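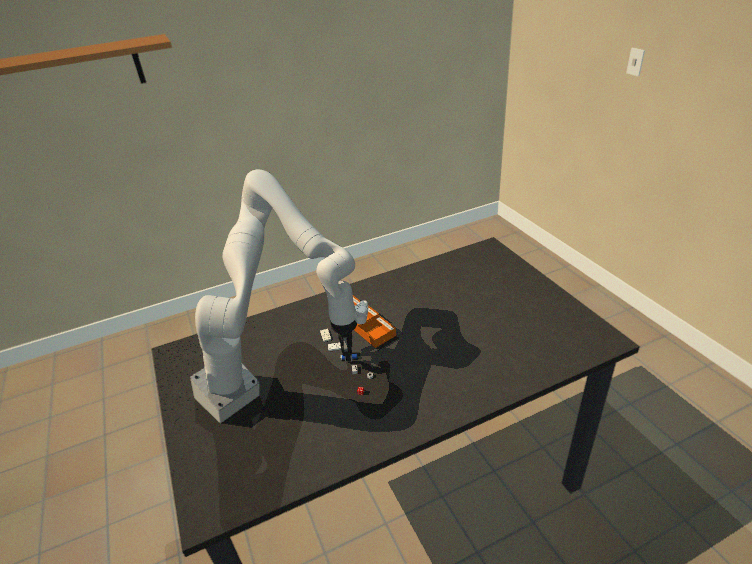
White robot arm on a dark table, computer render.

25/11/2022
By Gillness Home Readings

Thread on home blood pressure logs. I have 1211 readings in mine now, all from an upper-arm cuff at the kitchen table. Most of what follows concerns the log. The numbers themselves are between me and the clinic.

Standard caveat: I'm a patient with a spreadsheet. If your clinic gave you a protocol, use theirs, including where it differs from mine.

Setup. Brenard upper-arm monitor, automatic inflation, medium cuff. Bought at Plestard on the strength of the cuff range printed on the box, which covers my arm circumference with room on both sides. I measured the arm first, halfway between shoulder and elbow, tape snug but not tight.

Cuff size is the error I see most in other people's logs. Too small a cuff on a large arm generally reads high. Too large a cuff tends to read low. No amount of averaging fixes either one.

Position: back supported, feet flat, legs uncrossed, arm resting on the table with the cuff at heart level. Bare arm. I used to push the sleeve up and leave it bunched above the cuff. Now the arm comes out of the sleeve.

My table is slightly low for this. A folded towel under the forearm corrects it. The towel lives in the same drawer as the monitor, so the height is the same each time.

Five minutes sitting before the first reading. No phone, no talking, no radio news. Bathroom first. No coffee, cigarettes or exercise in the half hour before.

I take 3 readings per session, one minute apart. My clinic asked for that count. Other clinics ask for two. Ask which, and ask whether they want the first one dropped from the average. Mine does.

Even if it gets dropped, the first one still gets written down. It has its own column. In my log the first is usually the highest of the set, and I would like to be able to show that instead of claiming it.

Columns, left to right: date, time, arm, systolic, diastolic, pulse, reading number within the session, note. One row per reading. I started with one row per session and had to take the whole thing apart later.

The note column takes short codes. P = poor sleep. C = coffee inside the half hour. L = late dose. T = talked during the reading. X = cuff error on the display. Free text goes in a separate column and is rarely needed.

About that T code. Talking while the cuff is inflating can raise the reading. Someone asks where the scissors are, you answer, the row gets a T. I leave the reading in and let the clinic decide.

Arms. In June I took both arms every morning for a while, alternating which went first, because the clinic in Ignacio wanted to know which one to use from then on. I ended up with 46 usable mornings once I had added in the makeup days that ran past the end of the month.

Right arm was higher on average by a small, steady margin. They told me to use the right arm going forward. A small difference between arms is common. A large one that keeps showing up is something to report, and the clinic should tell you what they count as large.

Time of day: mornings before medication and before breakfast, evenings before dinner. If your instructions say something else about the dose, follow them. The main thing is that the two slots stay put. A log with readings at scattered hours is hard for anyone to read.

The monitor stores readings but its clock resets when the batteries come out. I lost the correct times on a week of data that way. I now write each row by hand at the table and use the memory only to check for transcription errors.

Transcription errors I have found so far: systolic and pulse swapped, last digit repeated from the row above, evening reading entered as morning. A swapped pair is easy to catch if you sort by pulse. Mine sits near 70 at rest, and a pulse in the triple digits sends me back to the paper.

Rounding: don't. If the display gives an even number or an odd number, write that number. Handwritten logs with a suspicious quantity of zeros at the end get noticed.

Also don't repeat the measurement until you get one you like and then record only that one. I did this for a month early on. Those rows are flagged and I exclude them from everything.

Irregular heartbeat symbol: it appeared on my display a few times. The manual says moving the arm can trigger it. I logged each one and raised it at the next visit. It isn't a diagnosis, and it isn't something to ignore if it keeps coming up.

One very high reading with no symptoms: sit, wait a few minutes, repeat, write both down, then call if it stays high. Ask your clinic for their cutoff and tape it inside the lid of the box. High reading with chest pain, shortness of breath, weakness on one side, trouble speaking or a vision change is an emergency call, with no second reading needed.

Checking the device: I take the monitor to the clinic once a year. They take a reading with theirs, I take one with mine, same arm, same chair, a few rounds. Mine has stayed close enough that they are happy with it. Bring your own cuff as well. The cuff is part of the instrument.

Wrist monitors: I don't have useful data. I owned one briefly and could not hold it at the same height twice. People who can't use an upper-arm cuff are sometimes told to use one, and they should get shown how in person.

For the visit I print one page: average per week, morning and evening separate, number of readings behind each average, and the list of flagged rows at the bottom. The full log comes along on paper in case somebody wants it. So far it has been opened once.

Replies asking for the spreadsheet: it is eight columns plus the free text. Copy the headings from the post above and you have it.

Last updated: cuff error code X added to the note list.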